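January, late evening
By Ebenezer Eshun
6 min read

Third day with the new rulebook. It runs to 63 pages now, and Lucimara Cavalcanti wants each of us to sign the last one by the end of the week to say we have read it. I have read it. I'm not sure I'd say I believe it.

Most of the morning went on section four, which is about how a tabletop has to be set before an arm is allowed to move. Items within reach of both arms. Nothing tall at the front. Soft goods flat, "in a natural resting position." I asked what the natural resting position of a bag is and Lucimara said I knew perfectly well what it meant. I do, but Kwaku knows something different, and so does whoever is on nights at Bendarville, and we are all supposed to be writing down the same thing. If a bag has slumped on its side, is that natural, or is that a reset? I have been told both this week, by the same person.

Kwaku Lamptey had the controls for the first half and I had the checklist. I don't like being the checklist. You stand there saying "clear" and he says "clear" back, and after a couple of hours it's just a noise we make at each other. I said so at the break. He said that was fine, pilots do it. Pilots have something at stake when they say it. We have a backpack and a few books.

The rule about cables is the one I can get behind. Loops are allowed as long as they can't reach the gripper or the edge of anything moving, and you check by running each joint slowly to its limit before the first task of the day. It used to be that you just looked. Looking was how we lost a connector at the Cendale site in the fall, and I was one of the people who looked. So that one stays, and I'll do it without grumbling, though it adds a good while to the start of the shift and the schedule hasn't moved to make room for it. The schedule still says 80 tasks. I pointed this out in writing. I got a thumbs up, and I have no idea what the thumbs up agreed to.

Speed limits next. The draft that came over from Courtois says 300 millimeters a second anywhere near an object, and that sounds very careful until you ask what "near" means. There is no distance given. Bakari Biwott thinks it was left out on purpose so the person on the controls has to use judgment. I think somebody forgot and it has been copied from draft to draft ever since. We went back and forth on it over lunch and neither of us moved an inch. He's a more generous man than I am.

Then the business of pushing. Under the old rules you could nudge a thing with a closed gripper to get at what was behind it. Under the new ones, contact has to be "intended and logged." Well, I intended it. How would anyone looking at the log know? A box gets shoved over because the operator meant it, or because he misjudged it and would sooner not say, and the line in the log reads the same. I'd like one honest column for mistakes. Lucimara says people wouldn't fill it in. She may be right, but then I don't see what the other columns are worth.

One thing I'll give them. Stopping is easier now. Anyone in the room can call it, you don't need to say why, and the run is marked as stopped with no name next to it. I called one this afternoon when both arms were working in toward the same bit of table and I didn't like it. Kwaku let go at once and we started over. Maybe it would have been fine. Under the old sheet I would have kept quiet, because my name went on it.

Abdul-Rahman Akolgo comes over from Fistov next week to audit us. He has 104 questions, sent ahead, and over half of them are about paperwork. I don't see one that asks him to stand by the table for an hour and watch. I might suggest it to him if he seems the type.

Still haven't signed. I'll reread section four first thing, before the joint checks, and write my queries in the margin in pencil. Supper was leftover rice. Must call about the boiler.

Questions or corrections: use the contact page | © Ebenezer Eshun | Back to top
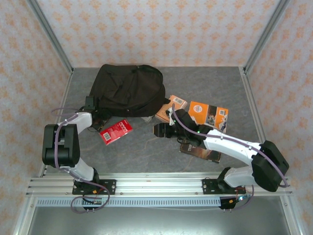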